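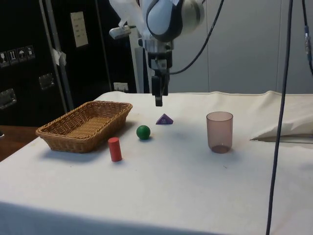
Progress report to the Henríquez Fund
Skander Valley visitor program, second reporting period
Prepared by Timothée Pichon, program lead
22 Aug 2022

The grant pays for a two-year program to bring more overnight visitors to the Skander valley outside the ski season. This report covers work done since the spring report and the plan through the end of the grant year.

Guide training

The second guide course is finished. Seven people completed it, and all of them have signed up with the Preveo visitor office for fall work. The course ran longer than planned because the first aid section had to be repeated with a new instructor. Jirayu Hemmin led the field days and rewrote the route notes for the upper villages, which were out of date in several places – two footbridges had moved and one path now ends at a private gate.

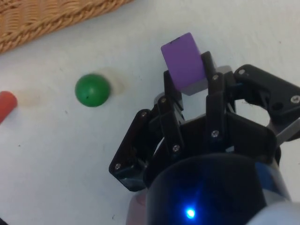
Green ball and the rim of a woven basket on a white tabletop.

Walking routes

The river loop is marked from Preveo to the old customs house. The ridge route is not. We are still waiting for written permission from one landowner, and the signs are in storage until we have it. If there is no answer by the end of September, we will mark the lower alternative, which adds a stretch of paved road but crosses only public land.

We printed 1000 copies of the route map. The hotels took most of them in the first month. A reprint will need to correct the bus stop at Skukov, which is shown on the wrong side of the river. 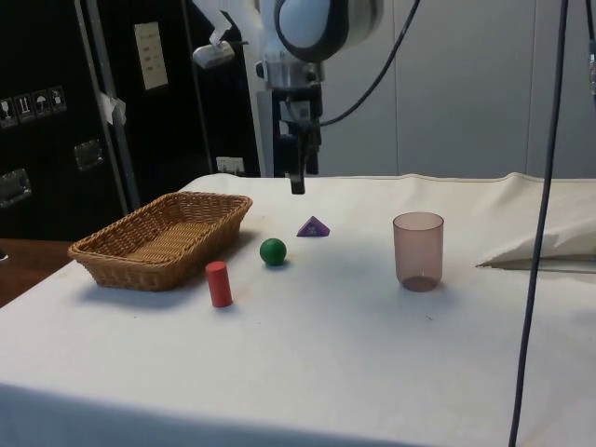
The bus itself has been a harder problem. The last one back from Skukov leaves at 5:40 p.m., too early for anyone walking the full loop at a normal pace. The operator has agreed to try a later weekend run next season but wants a share of the cost covered. We have not committed any grant money to this and would like to discuss it.

Places to stay

The booking page now lists 55 rooms, mostly in family guesthouses. Our target for the year was 80. Some owners do not want to take single-night bookings, and we have stopped asking them to. The page now lets each owner set a minimum stay.

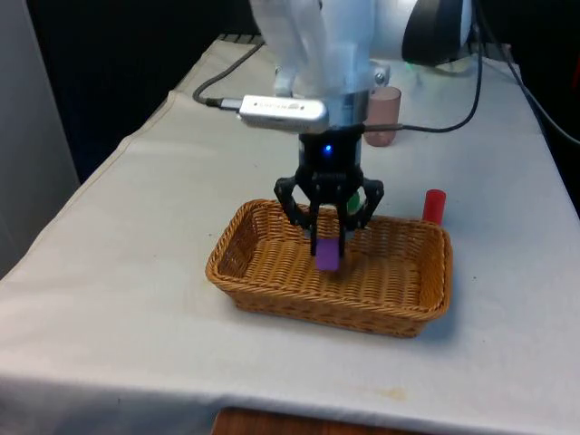
Robot arm with its gripper above the woven basket.

Budget

Spending is under plan for signs and over plan for training. We ask to move the unspent sign money for the ridge route into next year. A full statement is attached separately.

Next period

Route survey with the new guides, map reprint, and a short visitor questionnaire at the Preveo office. The next report will include the first results from the questionnaire.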